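7.3 Perte de prise ou document mal saisi

Cette section s'applique au poste de tri Jirholm équipé de la pince à deux doigts Skyrme. Elle traite des imprimés souples (brochures, dépliants, notices) qui se courbent, glissent ou échappent à la pince en cours de cycle. Pour les défauts d'alimentation, voir la section 7.2.

Symptômes

Le bras marque un arrêt en position de saisie et le pupitre affiche « PRISE INCERTAINE ». Une page peut s'être enroulée entre les doigts, ou le document est resté ouvert sur la nappe alors que le programme le considère comme saisi.

ATTENTION — Ne tirez jamais sur le papier tant que le bras est sous tension. La pince peut se refermer sans préavis lorsque le capteur d'effort change d'état.

Mise en sécurité

1. Appuyez sur l'arrêt d'urgence et attendez l'extinction du voyant de puissance.
2. Consignez l'alimentation du bras au sectionneur.
3. Vérifiez la position des doigts par rapport au document. Une page recourbée près d'un doigt suffit à fausser la mesure d'ouverture.
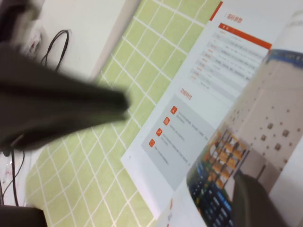 Carmela Vitale signale que, sur son poste, le défaut revenait à chaque brochure laissée ouverte et qu'il a cessé quand les documents ont été présentés fermés, le dos vers la pince. Elle ajoute que le message n'apparaissait pas toujours : le bras repartait parfois à vide.

Dégagement

4. Desserrez les doigts à l'aide de la molette manuelle, dans le sens de la flèche. Ne forcez pas au-delà de la butée.
5. Retirez le document en le maintenant à plat. Écartez-le s'il est déchiré ou s'il garde un pli marqué.
6. Dégagez les câbles et les films plastiques qui se trouvent dans la zone de travail. Un film transparent est mal détecté par la caméra de poignet.
7. Contrôlez les patins des doigts. Remplacez-les par paire (kit Grindside) si la surface est lisse ou entaillée.

Note — Le nettoyage des patins se fait au chiffon sec. Les solvants durcissent le revêtement.

Remise en service

Déconsignez le bras, réarmez l'arrêt d'urgence, puis lancez le programme « Reprise lente » depuis le menu Clurkoretti. Restez hors de la zone délimitée, une main près de l'arrêt d'urgence. Effectuez 3 cycles complets avec un document fermé avant de revenir à la vitesse normale.

Pendant ces cycles, surveillez la netteté des images de poignet. Un flou important alors que le bras est censé être immobile indique une vibration ou un ordre de mouvement non attendu : arrêtez le poste et reprenez à l'étape 1.
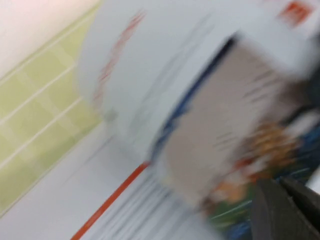 Fig. 7-2 — Image de poignet floue : textes de l'imprimé illisibles, doigt de la pince en bas à droite.

Si le défaut réapparaît après 2 reprises, laissez le bras consigné et relevez le code dans le journal. Joignez les images de poignet à la demande d'intervention — sans elles, le service technique ne peut pas distinguer un glissement d'une erreur de détection.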